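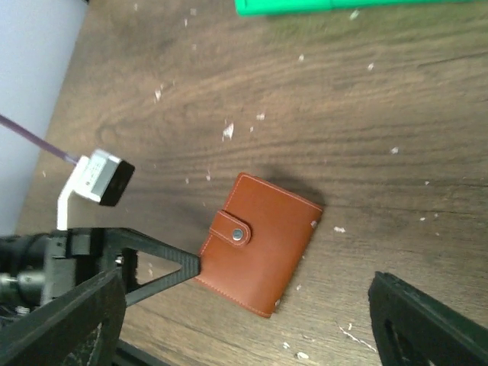

The gripper stopped reading force sometime Monday and I didn't catch it until the third grasp of the afternoon. No alarm, no red text in the log. The number just sat at 33 and stayed there, fingers open, fingers closed, didn't matter. I'd been running the wallet because it's a nice easy object, flat leather thing with a snap on the strap, and the strap side is where the left finger comes in close. So if the squeeze is wrong that's where you hear about it. I heard about it. A creak, then the arm kept closing.

Hit the stop. Wallet's fine. Pride less so.

Quick writeup while I still remember the order of things, since I promised myself I'd do this after the Dustell mess and then never did.

## What I thought it was

First guess was the driver. I'd updated Riratell the week before and it's burned me in the past — it silently resets limits to defaults when the config has a key it doesn't know. Rolled back. Same 33. Put the new one back on, same 33, so that was an hour I won't see again.

Second guess was the wrist cable. Wiggled it at every clip with the arm parked. Nothing. Swapped it for the spare anyway. Nothing.

Third guess, the sensor board was dead. Almost ordered one. Glad I didn't, Grulus wants a stupid amount for them and shipping takes forever.

## What it was

The board was still talking. It was sending the same packet over and over. There's a counter in each packet that's supposed to go up by one, and mine was stuck at 801. Every packet, 801. My code reads the force value and throws the rest away, so as far as it knew everything was great, very steady grip, lovely.

So two problems realy. The board hangs in a way where the last message keeps repeating. And I wrote a reader that can't tell a fresh number from a stale one. The second one is on me.

Why it hung, not sure yet. Power cycle cleared it. I have a theory about the supply sagging when both fingers move at full speed, but I only got it to happen once more and by then I wasn't logging voltage. Of course.

## Changes so far

- Reader checks the counter now. Same value twice in a row and the arm stops. Tested by pulling the data plug mid close, it stopped.
- Max closing force capped in the motor settings, at 75 percent of what I had. The old cap lived in my script, and the script was the thing believing the bad number. Dumb place for it.
- Stop button moved to the near edge of the table. I had to reach past the arm for it. Don't love that I let that go for so long.
- Force value prints next to the counter on screen, so I can see both tick.

Ran 82 grasps after that, all on the wallet, no hang. Doesn't prove anything about the power theory but I felt better.

## Still to do

Log the supply voltage. Slow the fingers down for the last bit of travel. Try the Haddad firmware, which a few people on the forum say handles a brownout properly, though one of them also said it broke his homing, so maybe on the spare board first.

Also go back through the old runs and look for flat lines in the force plot. I have a bad feeling about some of the June ones — there's a strech in there I'd written off as a really consistant object.

More when I've got voltage numbers.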